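Community Help > Home & Garden > Cleaning and Laundry

Glass shelves and mirrors streak no matter what I do

Posted by brambleporch, 24 May 2020

Hi all! I finally have a display cabinet I love — a tall glass-front one I bought from a neighbor who was moving to Usau. It has five glass shelves, a mirrored back and two doors, and it stands right across from a west window, so every evening the sun comes in and shows me every single streak I left behind.

So far I have tried paper towels with the blue spray, newspaper (my grandmother swore by it), and an old T-shirt with vinegar and water. The paper towels leave lint. The newspaper left gray smudges on the white trim and on me. The T-shirt was the best of the three, but there's still a kind of haze that only shows from the side. I've wiped the mirror four evenings in a row and I'm starting to think I'm just moving the same film around.

Things that might matter: our water is very hard (the kettle is a disgrace), the previous owner used some kind of spray polish on the wood frame, and I wash all my cleaning rags with the towels, with fabric softener. Is there a cloth that really works on glass, or is it what I'm putting on it? I'd rather not buy a whole shelf of products if I can help it.

Thanks in advance!

3 replies

Jamshid Rezaei
Marked as helpful by the poster

Oh, I love this one, because I went through exactly the same thing with a bathroom mirror and came out the other end a bit of a cloth bore (my family will confirm).

You have two problems and they're feeding each other. The first is the softener. Fabric softener works by leaving a coating on the fibers, and when you wipe glass with a coated rag, some of that coating goes straight onto the glass. There's a good part of your side-on haze! The second is the polish. If somebody sprayed the frame for years, the mist landed on the glass too, and vinegar and water isn't much good at lifting it.

So start by degreasing, once, properly. Take the shelves out if they lift out, and lay them on a folded towel so the edges don't chip. Wash them in warm water with a few drops of plain dish soap. A few drops, really — too much soap is its own kind of streak. Rinse well. For the mirror you can't rinse, so use a barely damp soapy cloth, then a second cloth wrung out in clean water, and go over it twice. Keep water away from the bottom edge of the mirror, where it can creep in behind and turn the silvering black.

Then for the hard water: make your finishing water from distilled. A gallon jug is cheap and lasts forever when you're only dampening a cloth. Tap water like yours leaves minerals wherever it dries, and they look just like streaks.

Now the cloth, my favorite part. Go for the glass type of microfiber, the flat kind with a fish-scale pattern woven into it, and leave the fluffy ones for dusting. The fluffy ones hold a lot of water and give it back to you when you don't want it. The flat ones have that slightly grabby feel and they skim the water off in one pass. I keep two, one damp and one bone dry, and I fold each one in quarters so I always have a fresh side to turn to.

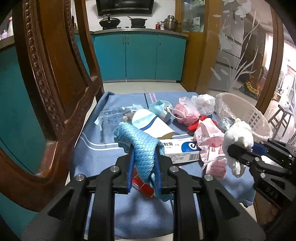

Work from the top down, in overlapping passes, and don't scrub in circles at the end. Do one side of a shelf with up-and-down strokes and the other side with side-to-side strokes, and then if you do spot a streak you know right away which side it's on. That little trick saved me so much walking back and forth!

Do it in the morning, too. With a west window your glass will be warm by evening and the water dries before the second cloth gets there.

Washing the cloths: warm water, a little liquid detergent, no softener, no dryer sheets, and keep them away from the cotton towels, which shed lint that microfiber grabs and never lets go of. Air dry or low heat. If you already have some that went through with softener, a couple of hot washes with detergent alone usually brings them back, though check the label for the highest temperature they'll take.

Good luck, and tell us how the mirror comes out. A clean glass cabinet in evening sun is a lovely thing to walk past.

oldmill9

Squeegee. Small one, the shower kind.

pennywhistle_k

Agree with most of what Jamshid said, and I'd add rubbing alcohol for the polish film. I mix it half and half with distilled water in a spray bottle and put it on the cloth, never straight on the glass, so nothing runs down onto the wood. Alcohol can cloud a lacquer finish, so go carefully near the frame, open a window, and don't do it anywhere near the stove. It took the last of the haze off an old hall mirror of mine after soap had done what it could.

I don't agree about newspaper being useless, by the way, it used to work great on windows! I think the paper and ink have changed. Mine just falls apart now. Coffee filters are nice for the final buff if you have them in the house, and they don't leave lint.

Also check that it's not etching. If the shelves stood in a damp place for years, the glass itself can go cloudy, and then no cloth on earth will fix it. Run a fingernail over the hazy bit after it's been washed and dried. If it feels slightly rough and looks the same as before, that could be what you have.

brambleporch

Update! Shelves washed, mirror done twice with soap and then the distilled water. I didn't have the right cloths yet, so I used a cotton tea towel that had never met softener, and it's already so much better. One corner of the mirror is still cloudy, down by the left door, so I'll try the alcohol there on Saturday. The fish-scale cloths are on order. Thank you both, and oldmill9, the squeegee is a bit wide for the shelves but it was wonderful on the doors.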